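FOR RELEASE IN MAY

Prallovance opens its first walk-in snack store in Harnedora, and you're all invited

HARNEDORA – I've been putting off writing this for weeks, mainly out of superstition, but the lease is signed and the sign painter has been paid, so here goes. Prallovance, the mail-order snack business I started at my kitchen counter, is getting a real store with a real door. We open in May in the old Murín shoe shop, at the bottom of the hill across from the bus stop.

I'm Azra Kos, and if you've ever ordered from us you've probably had a note from me in your box (sorry about the handwriting). For everyone else, we sell packaged snacks from all over – chips, crackers, seaweed, dried fruit, spicy things, chewy things, candy that tastes of plum. Most of it comes from importers I've been pestering for years. Until now it has all gone out by mail from a unit behind the car wash, and people kept turning up there anyway, asking if they could just look around. We always said yes. It got crowded!

The store is 1,000 square feet, counting the stockroom and a restroom with an extremely loud fan. We kept the shoe shop's oak shelves and its long bench, so there is somewhere to sit and eat what you bought. We did not keep the carpet.

What you'll find on the shelves

Our online list has grown to about 4,000 items if you count every flavor separately, and there's no way to fit all of that on oak shelves meant for loafers. So the store will carry a smaller selection and change a chunk of it every month. Anything that's online only can be ordered at the counter and picked up from the store with no shipping charge.

We're arranging things by what they taste like. I know this will annoy some people. Gopinath Chacko, my business partner, was one of them, and he drew me a very nice floor plan with everything sorted by country. But when I watched customers in the old unit, they'd pick up something hot and sour and ask what else was hot and sour. They wanted the tamarind candy next to the pickled mango, even though the two had come in on different trucks. So there's a sour wall, a salty wall, a table for sweets, and a corner for heat. Gift boxes get the front window, where the shoe shop used to keep its boots.
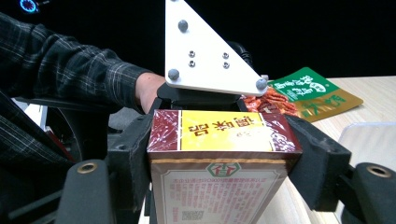

Jenus, our plain-English shelf cards

This is the part I'm most excited about, so bear with me if I go on a bit. The question I get more than any other, by email and in person and once at my dentist's, is "what's in it?" A lot of what we love comes with only a small importer's sticker in English, and it tells you the ingredients in tiny type and nothing about what the thing is like to eat.

So we've made a set of cards called Jenus. Every item in the store gets one, clipped to the shelf right below it. Each card gives the name in the original language, a pronunciation that Gopinath and I have checked with someone who speaks it, the English name, how hot it is, whether it's crunchy or chewy, and the allergens in big type. There's also a line at the bottom for how to eat it. Some of those are obvious. Others really aren't, and I once ate a soup base as a cracker, so I feel strongly about that line.

We've finished 3,000 cards so far. Writing them took up most of our winter evenings, and I've gained a few pounds and a lot of opinions about peanuts. The cards will be free to look up on our website too, with no account needed. If you spot a mistake or you grew up eating something and think we've described it all wrong, please tell us. We'll fix the card and put your first name on the back if you'd like.

One serious note: the cards are there to help you choose, and they don't replace the label. If you have an allergy, read the label on the pack in your hand every time, and ask us if it's unclear. Recipes change and we don't always hear about it right away. 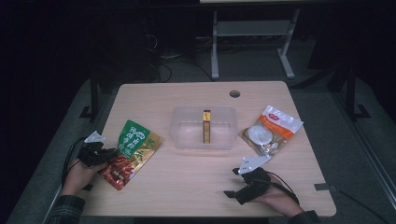 Tasting hour

Every afternoon from 4 p.m. to 5 p.m. we'll open a few bags and put them out on the bench. It's free and you don't have to buy anything. Kids are welcome with a grown-up, and there will be water and plain rice crackers for anyone who overestimates themselves at the heat end. We'll post the allergens for whatever's open on a board by the door before we start, and we'll keep nuts off the bench altogether – Gopinath insisted, and he's right.

We'd also love to host school groups and clubs in the mornings before we open to the public. There's room for a dozen or so people if they're friendly. Write to us a couple of weeks ahead and tell us about allergies, and please tell us if anyone in your group hates cilantro, as I'd like to convert them.

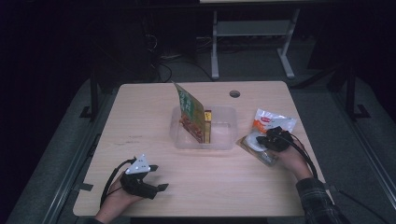 Pick-your-own sampler boxes will be on sale from opening day, and I suspect they'll be the thing people come back for. You choose a size, walk around the store, fill it up and pay one price at the counter. We've tested this with friends and with my very patient neighbors, and the first thing they all did was lay everything flat and run out of space. Stand the flat packets on end like the tall green one in the clear tray, slip a narrow box in beside it like the yellow one, and you've still got a good stretch of tray left to play with. Puffy bags are trickier and should go in last, on top. We'll have ribbon and paper at the counter if it's a present, and we can mail it for you at the usual rates.

What happens to the mail-order side

Nothing, I promise! Orders will still ship from the unit behind the car wash, and your standing orders stay exactly as they are. Gopinath will be running that side day to day while I'm at the store, so your notes may now come in much neater handwriting. He's also taking over the phones in the morning, and he is far better than I am at finding lost parcels.

We're hiring four people for the store, part time, and we care more about whether you like talking to strangers than whether you've worked a register. Hours are flexible around school. Staff get lunch, and first pick of anything with a dented corner.

About Prallovance

Prallovance is an independent snack seller owned by Azra Kos and Gopinath Chacko. We're based in Harnedora and ship across the country.

Press and visits

If you write about food or small businesses, or you just run a neighborhood newsletter, come by before we open and I'll walk you around and feed you. Mornings are best, as the electrician has the afternoons. Ask for Azra through the contact form on our website, and put "store" in the subject line so it doesn't get mixed in with the orders.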